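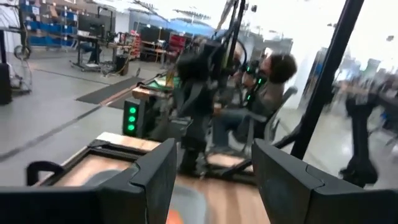

Does more wrist camera footage really make a gripper policy better?

Stela Ursu
I'm reading up on imitation learning for a small bench project. A write-up from the Ondau group says they trained on 444 demonstrations, seen only from the wrist, and got 145 good picks. It doesn't say how many tries that took, or I can't find it. Should I believe the result? My own set is tiny and I don't want to spend all of August recording more of the same.

Nelu Surdu
More data is always better. Just record more and train for longer. Worked for us.

Roxana Furtună
I wouldn't go by that. Without the number of attempts, 145 tells you very little – it could be a fine result or a poor one. I'd ask them three things. Were the test objects also in the training set? Did the same person record everything? Was the bench moved between recording and testing?

The last one matters with a wrist view. The camera sees the fingers and the board, but also a good deal of the room past them: shelves, bins, a monitor, whoever is sitting there. A policy can learn to lean on all that. We moved our bench by nearly a metre and lost most of our successes, with the same object and the same weights.

Before you record anything else, hold back 6 layouts and don't touch them until the end. Then train on half your set and on all of it, and compare. If the two scores match, more of the same won't help you.

Octavian Ciobanu
Agree with Roxana. Also run it with 2 different seeds. Ours disagreed badly, and only the better one went in the slides.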